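3rd November

Out of the Flemulstead Open in the second round, by a margin I would like to keep between me and this diary.

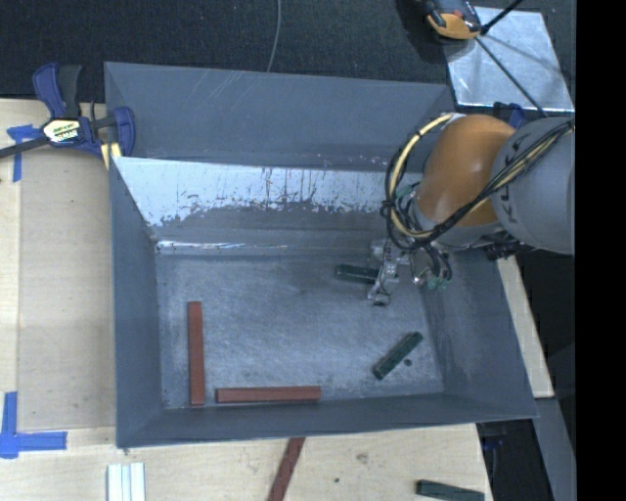
Round one

Drew a player from Plunemness who apologized before kickoff for being rusty. He was 2–0 up inside five minutes. I have heard a lot of people say they're rusty and I have yet to meet one who was. Still, I got one back with a header from a corner, which I don't practice and can't explain, and then he started passing it around his own box to waste time. I pressed, he panicked, I won 3–2. I shook his hand like a man who'd planned it.

Lunch

A sandwich from the Ferreira truck and a coffee that tasted of the cup. I spent the break changing my formation, having just won with the old one. I have been doing this since July and I see no reason to stop now.

Round two

Lost 6–1. The kid had his own controller in its own padded case, and I should have conceded at the zipper. He scored the same goal four times – low cross, near post, tap-in – and each time I moved the same defender to the same wrong place. By the fifth I was watching the crowd in the stadium. They're nicely done this year.

My one goal went in off his keeper's knee. I celebrated it in full and did not skip the replay.

Evening

Home by dark. There were 200 of us entered, so if I squint at the bracket I finished in the top half, and I've been squinting since the bus. Messaged the Horkanach league to say I'm still in for the winter season. They wrote back asking if I'd thought about playing doubles, with somebody good.

Ordered new thumbstick grips. Went back to the old formation and lost to the computer on medium.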